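Preguntas frecuentes sobre el seguro paramétrico Clendico

¿Qué es Clendico?
Clendico es la cobertura paramétrica de Ondero para pequeñas empresas expuestas a heladas y sequía. La indemnización se activa cuando el índice contratado alcanza el umbral fijado en la póliza, sin peritaje previo.

¿Quién puede contratarlo?
Pueden solicitarlo las empresas con domicilio fiscal en España y un máximo de 100 empleados. Los autónomos deberán acreditar al menos 2 años de actividad.

¿Cómo se determina el umbral?
El umbral se calcula a partir de las series históricas de la estación meteorológica de referencia, que figura en las condiciones particulares. El tomador puede solicitar otra estación antes de la firma – nunca durante la vigencia del contrato.

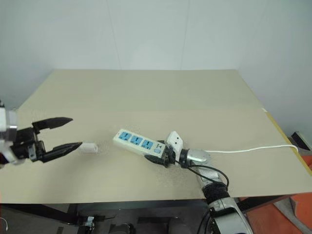 ¿Cuándo se recibe el pago?
Ondero ordena la transferencia en un plazo de nueve días hábiles desde la publicación del dato oficial. No es necesario presentar facturas.

¿Es compatible con otras pólizas?
Sí, siempre que se declare su existencia en la solicitud. La red cuenta actualmente con casi 367 corredores autorizados que pueden revisar posibles duplicidades.

¿A quién se dirigen las reclamaciones?
Las reclamaciones se presentan por escrito ante el Servicio de Atención al Cliente, a la atención de Chandrasekhar Iyer. Las renovaciones se tramitan cada año en febrero.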